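Lab Automation Notes: Learning when to let go

Handing a glass tube from a gripper to a rack is one of those jobs that looks finished long before it is. The manipulation group at Plosard has spent most of the year on the last part of it, and their write-up went out to partner labs on 31 Dec 2023. The short version is that a two-arm setup places tubes more reliably when the release is learned separately from the motion that leads up to it.

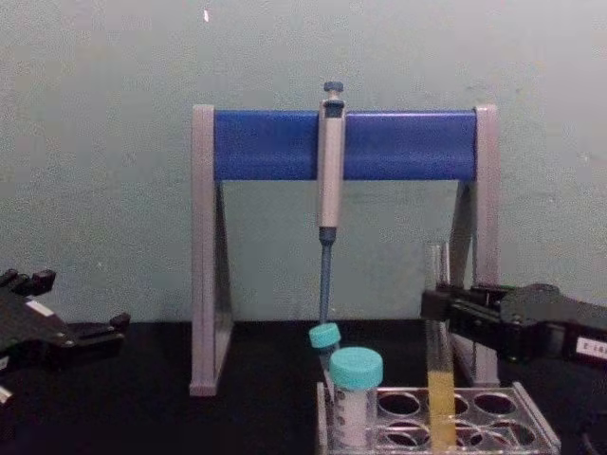
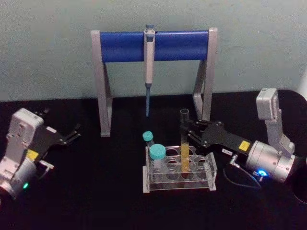 The right arm with the glass test tube at the clear rack, pipette stand behind.

The group is led by Tülin Yazıcı, with Ataberk Duman running the experiments and Wayne Chan responsible for the training code. Their starting point was a policy trained on demonstrations in the usual way. An operator guides the arms through the task, the cameras and joint positions are recorded, and a network learns to predict the next short stretch of motion. The group collected 1208 demonstrations, beginning in April. The trained policy was good at reaching and carrying. Its weak point was the moment of opening the fingers.

Duman went through the failures one by one and sorted them by what the gripper was doing at the time. Most fell into two groups. In the first, the fingers opened while the tube was still resting on the rim of the hole, and it tipped. In the second, the arm kept pushing after the tube had reached the bottom, then opened under load, and the rack shifted. Clear acrylic and clear glass make both cases hard to judge from video. The edges of the holes show up mainly as reflections, and the reflections move when the arm does.

"People slow down right before they let go, and they don't all slow down at the same height," Duman writes in the report. "The network averaged over that, and the average was sometimes a place where you shouldn't open your hand."

The fix has two parts. A small second network looks only at a short window of wrist camera images and motor current from the gripper arm, and it gives a single score for whether the tube is seated. The main policy still proposes when to open, but the fingers stay closed until the score passes a threshold. If the score stays low, the arm lifts the tube slightly, shifts sideways by a small amount and lowers it again. Chan trained the second network on the same demonstrations, using the operator's own release as the label, plus a set of deliberate misses recorded afterward.

On a test set of tube and rack positions that were left out of training, the original policy placed the tube correctly in 56 percent of trials. With the release check added, the figure was 76 percent. The extra lift and shift was used in a good share of the successful trials, and it made those trials longer. The report gives no speed target, and Yazıcı says the group was not trying to set one.

The limits are stated plainly. All the trials used one style of rack. The liquid level matters, as a fuller tube changes the motor current enough to move the score, and the threshold had to be set again when the group changed the fill. Wide screw-cap tubes standing in neighboring holes also caused trouble when they hid the target hole from the wrist camera – the check then tended to refuse a good placement, which costs time but does not spill anything.

Duygu Karabulut at Cerkberg, whose group has been trying the method on its own bench, reports a similar pattern with plastic tubes. Her main complaint is the deliberate misses. Recording them is dull work, and leaving them out made the seated score nearly useless in her hands. She would like to see a version that makes its own misses overnight with water in the tubes.

Algirdas Adomaitis of the Ashby lab raised a different point at the partner call. He asked whether the main policy should be told the seated score directly, so that it could plan around it. Chan has tried this once. The policy learned to wait a long time above the rack, and he dropped it, though he thinks a different training schedule might help.

The next round of work will cover mixed racks and picking tubes back out again. Code for the release check and the set of recorded misses are available to partner labs on request through Yazıcı's office. Labs that want to send racks for the mixed set should include at least 2 of each type, and should say which tubes normally go in them.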